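Fairweather Member Services
Support ticket 502: Photo galleries on the Geren celebrity pages show old or wrong captions
Status: Resolved
Product: Hikorby gallery module
Opened by: Eliécer Nina, picture desk, Geren
Date opened: December 17, 2021

Summary of the request

The customer operates Geren, an entertainment site that publishes picture galleries of actors, singers and their families at premieres, airports and vacation spots. The customer reports that when new photographs are added to an existing gallery, the captions move down by one place. The first new photograph then carries the caption of the photograph that used to lead the gallery, and the last photograph in the set has no caption at all.

The customer asks that the matter be treated as urgent. Readers have written in to complain that a singer was identified as her own sister in a red carpet gallery, and one publicist has asked for a written correction.

Customer statement

"We update our galleries several times after they first go up. A family vacation gallery may begin with the arrival at the hotel and then grow as the agencies send more. Until last month we could add to the top without any trouble. Now every caption below the new picture is wrong. My staff have been retyping them by hand, and the fault comes back at the next update. Please advise whether we should stop updating galleries until this is fixed."

Eliécer Nina

First response

Thank you for your report. We have placed the ticket in the priority queue. Until further notice, please add new photographs at the end of a gallery and do not use the "Place first" button. Galleries that are already live may remain live once their captions have been checked.

To help us reproduce the fault, please provide the following:

The address of one gallery in which the captions have moved.
The name of the browser used by the editor who made the update.
Whether the photographs were uploaded directly or brought in from the Tukerby picture feed.

Customer reply

The customer supplied the address of the awards night gallery, which holds 90 photographs. The editor on duty used the standard office browser. The first set came from the Tukerby feed, and the later additions were uploaded directly from the picture desk. The customer added that galleries built entirely from direct uploads did not seem to be affected, although only a few had been checked.

Investigation

Support staff built a blank gallery on the test site and filled it from the feed. Captions appeared in the correct order. A direct upload was then placed at the top of the gallery, and the fault occurred at once.

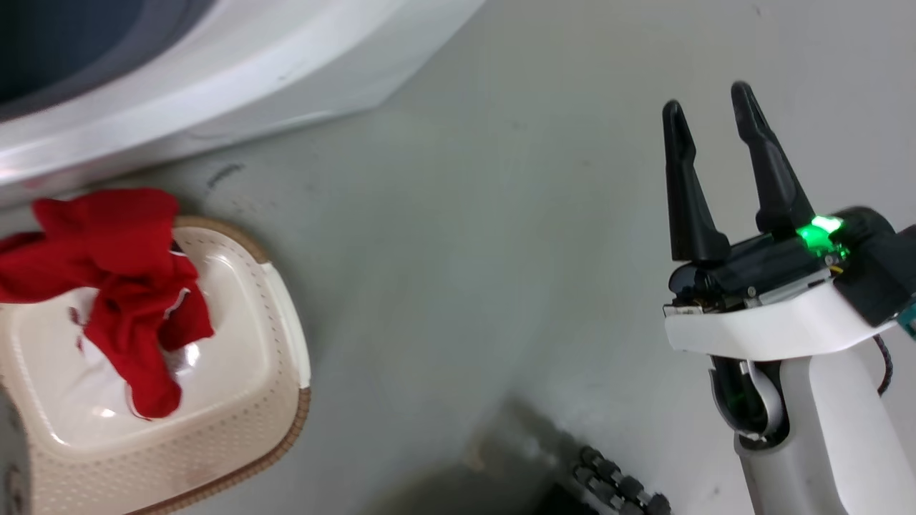
The same steps were repeated with the feed turned off, and the captions stayed with their photographs. Support then returned to the customer's awards night gallery and compared the saved record with the public page. The saved record was correct in every entry. The public page was not.

This finding is of some importance to the customer. The captions written by the picture desk have not been lost or overwritten – they are being matched to the wrong photographs when the page is put together. Photographs from the feed are numbered by the feed, while direct uploads are numbered by the gallery module. When both kinds are present, the module reads the captions by position and ignores the number attached to each one.

The fault was introduced with a settings change that applied to galleries drawing on more than one source. It does not affect photo credits, which are stored within each photograph. The agency credits on the Geren pages were therefore correct throughout.

Second response

We have confirmed the fault and prepared a correction. Please ask your staff to stop retyping captions. Any caption that has been retyped to suit the faulty page will be wrong once the correction is in place, and will have to be restored from the gallery history.

To restore a caption set, open the gallery, select "History", choose the last version saved before the retyping began, and select "Restore captions only". The order of the photographs will not change.

Customer reply

The customer asked whether reader comments would be affected, as several galleries have long discussions of the outfits shown. The customer also asked whether the "Most viewed looks" page would need to be rebuilt.

Third response

Reader comments are attached to the gallery as a whole and will not move. The "Most viewed looks" page takes its captions from the saved record and should be correct already. If an entry is wrong there, the caption was retyped, and the steps given in our second response will correct it.

Resolution

The correction was applied to the Geren site after the customer gave written approval. The customer restored the captions in the affected galleries and confirmed that the awards night gallery now reads correctly. A new photograph was placed first in the airport arrivals gallery as a final check, and all captions remained in place.

The "Place first" button may be used again. Corrections owed to readers or publicists remain the responsibility of the publisher.

Ticket closed with the agreement of the customer. Related ticket: 207, caption length on small screens – still open.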